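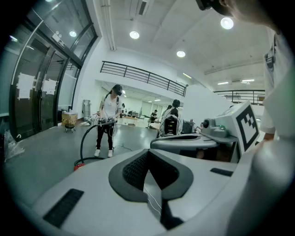
What does a visitor get to see at the Droltance wool mill in January?
Most of the mill: the sorting loft, the wash house, carding, spinning and the finishing room. The dye house is closed to visitors while the vats are running, and in January they run most mornings.

I went to Droltance because I knit and because I had been buying the yarn for years without knowing much about it. The mill opens its doors a few times each winter. You write ahead, they write back with a time, and you turn up at the side gate on the river road. My time was 9 in the morning. It was still dark when I parked.

The mill belongs to a company called Tutex, which bought it from the Egilsson family when the old owners wanted to retire. Ívar Egilsson grew up in the house across the yard and stayed on as production manager. He took our group through. He talks quietly, and next to the carding machines you have to stand close to hear him.

We started in the loft. Fleeces come in from the fall shearing and are stored in big woven sacks until there is room to sort them. Sorting is done by hand on slatted tables so the dirt falls through. The sorter pulls off the belly wool and the stained ends and throws the rest into one of several bins by fineness and color. Ívar let us handle a gray fleece from a farm up the valley. It was greasier than I expected and my hands smelled of sheep until lunch.

The wash house is the oldest building on the site and the warmest. The wool moves through a row of long tanks, each a little cleaner than the last, and rakes push it along slowly. If it is pushed too hard, it felts, and felted wool is only good for stuffing. The lanolin is skimmed off and sold to a soap maker. The water goes through settling tanks before it leaves the mill. A man in our group asked a lot about the settling tanks and it emerged that he worked in wastewater.

From there the wool is dried, opened and left to rest in a bin room overnight with a little oil on it. Ívar said spinners care more about this stage than visitors do. In dry weather they run humidifiers, and even so the carding gets bad static some days and they have to slow everything down.

Carding was the part I liked most. The machine is longer than a bus and covered in rollers wrapped with wire teeth. Loose wool goes in at one end and comes out the other as a thin web, which is split into strips and rubbed into soft ropes. There is no twist in them yet. You can pull one apart with two fingers. The card was built before Ívar was born, and the replacement parts come from a mill that closed down and sold its machinery for scrap.

The spinning frame has 328 spindles. When an end breaks, the spinner walks over and rejoins it by hand while the rest keep turning. Two people look after the whole frame. One of them showed us how it is done, slowly, and then again at her normal speed, and I could not follow the second one at all.

We stopped for coffee in a room above the office. The coffee was fine and the rye bread was very good. There was a wall of old shade cards there, with little tufts of dyed wool glued in rows and names written under them in ink. Some of the colors have been dropped for good. A rusty red I used to knit with was on the third card, and I asked about it. The dye supplier stopped making one of the ingredients and the substitute faded in sunlight, so they gave it up.

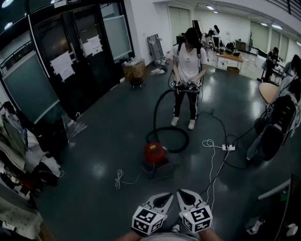
After coffee we went down to finishing, where the spun yarn is plied, wound into skeins and washed a last time. I had always thought yarn came off the spindle looking the way it does in the shop. It comes off thin and a bit wiry, and it only fills out after that last wash. Ívar laid a washed skein next to an unwashed one of the same batch and they could have been two different yarns.

The skeins hang on poles to dry, then get twisted, labeled and packed. Labels are still put on by hand. The plain undyed yarn goes out in the largest quantity, mostly to sweater knitters, and a small amount of lace weight is made once the main orders are done.

The mill shop is by the front entrance. They sell seconds there at a lower price, usually skeins with a knot or a patch of uneven thickness. I bought enough gray for a cardigan and some cream lace weight I had no plan for. Take a bag, they don't have big ones. They accept cards.

Some practical notes if you are thinking of going. The tour took roughly 3 hours with the coffee break. Wear flat shoes and a layer you can take off, as the wash house is hot and the loft is not heated. There are stairs up to the loft and no elevator. Ear plugs are handed out before carding. Photos are allowed except at the dye house door. The last bus from Stastotau gets you there too late for the morning tour, so you will need a car or a room nearby. The guesthouse in Stastotau closes for part of the winter and should be called first.

I asked Ívar whether they would open the dye house to visitors later in the year. He said maybe in summer, when they shut down for maintenance, but then there would be no color in the vats. I have put my name on the list anyway.

14 comments | 37 shares

Get new posts by email. Enter your address to subscribe to the newsletter.

This site uses cookies. By continuing to browse you agree to our use of cookies. Accept | Settings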